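Handheld demonstration gathering

Shares: 222 | Comments: 30

Handheld demonstration gathering is a method of recording examples for a learning system that controls a robot's grippers. A person performs a task with grippers held in the hands, and the recorded motion and camera views are later used for training. A single recorded run is called a demonstration or an episode. 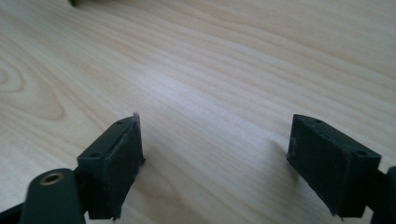
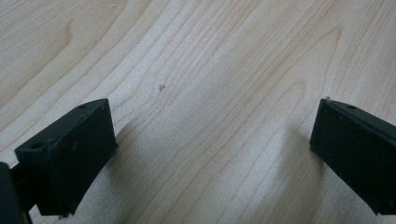
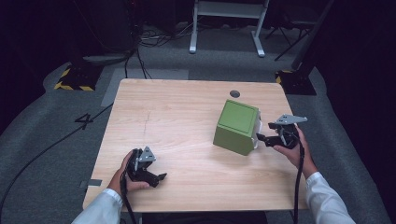
Two handheld grippers in use at a wooden table (third picture), with closer views of open fingers above the tabletop (first and second).

Does the person recording the examples need to know how to program a robot?

Programming skill is not required for recording. The operator needs practice with the grippers and a written task sheet; turning the recordings into training data is usually handled by someone else.

Method

Each episode has a fixed start, a task and a fixed end. In the two-handed form, both grippers are recorded on a shared clock, and an episode is dropped if either stream has a gap. The Costigan protocol, drafted by Manaia Rewi, sets a limit of 300 episodes per operator per day. Starting positions are varied between episodes – a system trained on one layout tends to fail when the object is moved.

Processing

Finger opening is stored as a single value per time step. Gripper position is estimated from camera images and motion sensors. Plain surfaces with few visual features can weaken this estimate, and episodes in which tracking is lost are removed. In the Britby set, compiled by Lacey Bainbridge, 222 of 1,000 episodes were removed at this stage.

Limits

A human arm can reach poses that a given robot arm cannot. Such episodes are either filtered out or kept for training only the parts of the system that handle vision. Contact force is not recorded by most handheld designs – the Telix format reserves a field for it, but the field is commonly left blank.

See also: Teleoperation; Imitation learning; Drastetti index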